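Section 4. Collecting Demonstrations in the Simulated Workcell

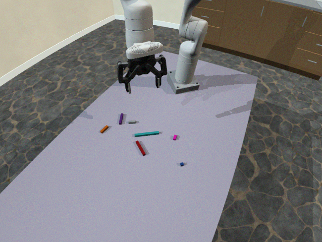 Figure 4-1. Simulated workcell with the gripper open and the pieces laid out on the work surface.

4.1 Purpose

This section describes how an operator records demonstration episodes in the Liro simulator for use in training a pick-and-place policy. It assumes that the software has been installed as described in Section 2 and that the hand controller has been paired. Operators at the Rostwood site should also read the local supplement.

4.2 Preparing the layout

1. Start Liro and open the project assigned to you. Projects are listed by owner under Montoya > Tabletop.
2. Select Bars and Blocks from the Layout menu.
3. Enter the layout seed from your session sheet. The first seed in the current series is 1374. Do not reuse a seed that is marked complete.
4. Press Generate. The pieces are placed on the work surface at new positions and angles.
5. Check that no piece is touching another and that all pieces rest flat. If two pieces are in contact, press Generate again and write the letter R beside the seed on the session sheet.
6. Confirm that the gripper is open and clear of the pieces.

NOTE: Shadows, wall color and floor pattern are controlled by the scene file. Do not adjust them by hand. A change made during a session applies to every later episode and cannot be separated out afterward.

4.3 Recording an episode

1. Read the instruction shown in the task bar, for example "Place the teal bar beside the purple bar."
2. Press Record and wait for the tone. Motion made before the tone is not saved.
3. Move the gripper above the named piece. Turn the wrist so that the fingers close across the narrow side of a bar - never along its length.
4. Lower, close and lift in one steady motion. Short pauses are acceptable; long ones are trimmed by the export tool.
5. Set the piece down at the target, open the fingers fully and raise the gripper clear of the surface.
6. Press Stop, then mark the episode Success, Partial or Fail.
7. Press Reset before starting the next episode.

Each layout is used for up to 20 episodes. The counter at the top of the window turns amber on the last one.

CAUTION: Do not delete failed episodes. They are used to train the success classifier, and gaps in the numbering will cause the export to stop with error 63.

NOTE: The smallest cube is easily pushed by a closing finger. If it moves before it is grasped, continue the attempt and mark the episode according to the final result.

4.4 Ending a session

1. Press Close Session. Liro writes the joint positions, gripper state, rendered views and instruction text to a single folder.
2. Run Verify from the Tools menu. Any episode with missing steps is listed in red.
3. Enter the episode total on the session sheet and initial it.
4. Upload the folder to the Revmont server on port 2125. Leave the workstation on until the transfer log reads Complete.

CAUTION: Do not rename the session folder. The name contains the seed and the operator code, and both are read by the training script.

Questions about labels - in particular the difference between Partial and Fail - should be directed to Oanh Phan, Data Collection. Label definitions are next due for review in December.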